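Sunday is when I go through the play food. My daughter has had a kitchen corner since last January and the pieces spread all over the house if they aren't collected once a week, so I put everything out on a white table and sort it before it goes back in the bins.

The collection came from three places. The first set was a hand-me-down from Halyna Sirko, who lives two doors down and whose boys had outgrown it. Then my sister ordered a box from Skilby, 50 pieces, most of which we still have. The rest came one or two at a time from the Bako store next to the pharmacy, usually as payment for good behavior in line.

None of it matches. The plates from one set are too big for the cups from the other, and the fruit is at every possible scale. She doesn't care about that at all. Bananas go with everything, and a can can be soup or paint depending on the day.
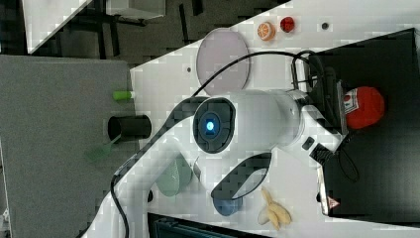 My sorting system used to be by color. I gave that up in the spring because it put the tomato with the cans and she couldn't find anything. Now it goes by how she plays with it: fruit in one bin, dishes and cups in the second, cans and boxes in the third, and anything with a handle in the fourth. Four bins is the limit of the shelf. I tried a fifth one on the floor and it got used as a boat.

Things I check while I'm at it:

- Chew marks. Anything with a sharp edge gets thrown out.
- Stickers and labels peeling off the cans. Glue stick works for a month or so.
- Marker caps. They end up in the cups, and the markers they belong to are dry by the time I find the cap.
- Duplicates. We had 8 identical eggs at one point. I kept three.

Washing is simple. Warm water, dish soap, a soft brush for the pieces with grooves, then onto a towel overnight. I don't put any of it in the dishwasher. I did that once with a plate from the Skilby box and it came out shaped like a potato chip.

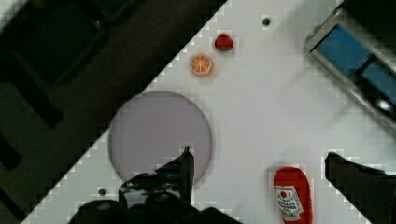 The orange slice is her favorite and has been since she was two. It gets served to every guest. My friend Iwona Duda was given it four times in one visit, each time on a plate, and each time she had to say what it tasted like. I've looked for a spare in case it gets lost but haven't found one the same size.

I still need to decide about the plates. She uses one and ignores the rest, and they take up half a bin. I'll probably pass a few along to Bogdan for his niece and keep the one she likes, plus a second for when a friend comes over.

The whole job takes me 10 minutes if I'm alone and most of the afternoon if she's helping.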